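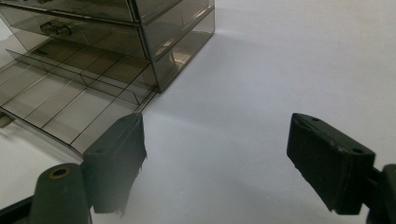
Figure 6. Wrist view from the hand-held gripper: the smoke-gray organizer with one divided tray pulled out, left fingertip close to the tray's front corner.

5.3 The tray that kept coming out

I want to spend more room on this failure than a paper usually would, partly for the reader who has a see-through drawer unit on the bench right now and is about to have the same week I had in April.

The task looks easy on paper. A small acrylic organizer sits on a white tabletop with one tray pulled out, and the gripper has to push the tray back in until it is flush. We recorded the demonstrations by hand with the same fingers the robot wears, so what the policy sees at run time should match what it saw in training (same fingers, same camera, same low angle). Out of 828 demonstrations in the full Vutley set, 93 were of this one task, recorded by Lena Olszewski and me over several long afternoons. I thought that was plenty. I was wrong, and I'll get to how.

On the Grestell arm we ran 42 trials. In 15 of them the arm hooked the front corner of the tray and dragged it toward itself. A few times the tray moved a little and the arm gave up. More often the tray came all the way out of the body, dropped onto the table, and then got shoved along by a finger that was still sure it was closing a drawer. One tray cracked along a divider. Nothing worse than that happened, but the arm was working at the full speed we had allowed it, and Miłosz Wieczorek had his hand on the table for the first of these, closer than any of us liked afterward.

Look at Figure 6 for a second and you can probably guess half of the trouble. The tray floor and the tabletop are nearly the same pale gray once the light has gone through the plastic. What stands out is the lattice of divider edges, lots of thin dark lines crossing each other, and the real front edge of the tray is one more dark line among them. The body behind it is tinted and see-through as well, so the drawer levels show in the side panel and there are bright glints off the edges inside. When I ask myself where the tray stops, I can tell, but I'm leaning on the fact that I know what a tray is. The policy is leaning on something else.

5.3.1 What we thought it was

My first guess was calibration. It's always my first guess, and I lost two days to it. I redid the wrist camera, checked the finger offsets, and swapped in a second pair of fingertips on the theory that the old ones were worn (their inner faces had gotten pretty ragged along the lower edge by then, with little frayed bits hanging off). The fresh pair did the same thing on the third try. So the wear may matter for other tasks in this paper, and we come back to it in Section 6, but I can't blame it here.

Bartosz Borkowska thought the problem was latency, and he had a decent argument. If the image is old by the time the arm moves, the fingertip ends up deeper than the policy meant, and deeper is exactly what we saw. He logged the timing through Nimadeo, our recorder, and compared good runs against bad ones. The delays looked the same in both groups. I was a little sad about that one, it would have been such a cheap fix!

5.3.2 What we think it is

Going back through the bad runs step by step, we found the same moment in every one. The left fingertip comes down near the front corner of the tray. In a good run it stops short of the front edge and pushes forward. In a bad run it keeps going and comes down inside the first row of compartments. At that point the policy does what it learned to do when things look stuck: it backs up a bit to get a cleaner approach. With a finger in front of the tray, backing up is harmless. With a finger inside a compartment, backing up pulls the drawer open. Then the picture looks even less like a closed drawer, so it tries again, and backs up again.

So we really have two problems stacked on top of each other. One is seeing, where a divider gets taken for the front edge. The other is the recovery move, which only makes sense if the seeing was right. Each one alone would cost us a slow trial. Together they pull the tray out and drop it.

I tested the first part in a very low-tech way. I stuck a strip of painter's tape along the front lip of the tray and ran the same policy with no retraining. It hooked the tray zero times in a short set of runs. I don't want to make too much of this, the set was small and I was choosing the start poses myself, but it was enough to convince me that the front edge was what it couldn't find.

The recovery move was my own doing. Every time I missed during recording I backed off and came in again, and I almost never missed by landing inside a compartment, because I could see my hand and the drawer with my own eyes from above. The policy only gets the low view from between the fingers. Lena's demonstrations have fewer of these back-and-retry moments than mine do. We tried training on hers alone and the hooking became less common, though the closing got worse too, with the tray often left a little short of flush. There just weren't enough of them.

5.3.3 What we changed

Three things, and I'll be plain about which ones I believe in.

We added a force check on the way back. If the arm is retreating and feels steady resistance along the drawer's direction, it lifts straight up before doing anything else. This is a handwritten rule sitting on top of a learned policy, and one reviewer of an earlier draft found that ugly. I think it's fine. A finger that meets resistance while retreating has hold of something, and I don't need a network to tell me so. The threshold took some fiddling, as the trays slide more stiffly than you'd expect for their size and the first value I picked made the arm hop every time it brushed the plastic.

We recorded more demonstrations that start from the bad place, with the fingertip already inside a compartment, and the right answer is to lift out and come down again in front. These were dull to record. Czesław Śliwiński did most of them with the radio on.

We also moved the lamp. I'm least sure of this one. With the light coming more from the side, the glints inside the body calm down and the front lip gets a clearer shadow under it. In the original setup that shadow is soft and faint and gives very little away. It helped in our room. I have no idea whether it would help in yours, and I would rather have a policy that doesn't care where the lamp is.

With the force check in place we have not pulled a tray out again. The arm still lands in a compartment now and then, so the seeing problem is still with us, only it now costs a few seconds where it used to cost a tray. We did not rerun the full trial set under every combination of the changes, so please don't read this as a proper ablation. The runs we do have were collected on the same arm with the same organizer, and a different see-through unit with no dividers might behave very differently.

5.3.4 A note on hands near the table

During the early trials our rule was that people stayed outside the taped line while the arm was reaching. For a closing task we let that slide, on the reasoning that the arm only ever pushed away from itself, toward the back of the table. The dragging runs broke that reasoning completely. A pulled tray travels toward the robot and whoever is leaning in beside it, and acrylic has hard corners. We went back to the line for every task, lowered the speed cap for anything that touches a drawer, and gave the person at the stop button nothing else to do during a run. Before that I had been holding the button and typing notes at the same time, and in the log for the cracked tray you can see that the stop came well after the drop.

The Figueroa benchmark groups drawer closing with its low-risk tasks. We followed that grouping when we planned the trials, and I would not do it again for a light drawer that can slide clear of its body. The force traces for all of the hooked runs are in the supplement, with the ones Bartosz used for the timing comparison marked separately.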